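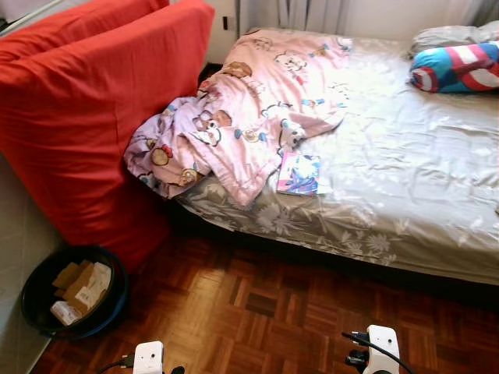 Planner gives up on patterned bedding — segmentation or cost map?

Asked on Sunday, 6 replies hidden

I'm running the Mitevau planner with Kinnear for perception, and I can't get a steady mask for the blanket. It's a crumpled cartoon print on a shiny grey sheet, and every cartoon face comes back as its own object! Last run gave me 439 segments for one bed. The planner then times out after 32 seconds looking for a grasp. I've tried blurring the input, no luck. Any ideas?

Answer 1 (accepted)

Had this with Ferneck too. Stop segmenting on colour alone — turn on the depth merge and set the minimum region much higher, then join anything whose edges have no height step. Prints are flat, folds aren't. I'd also mask out the bright patches on the sheet first, depth goes a bit mad there. Oh, and cap the planner at 2 grasp candidates while you're testing, or you'll be waiting all day.

Answer 2

have you updated? the old Kinnear build was rubbish with fabric

Answer 3

Same problem at Grellthorpe. Depth merge helped, but it glued our blanket to the sofa where they touch, so watch for that.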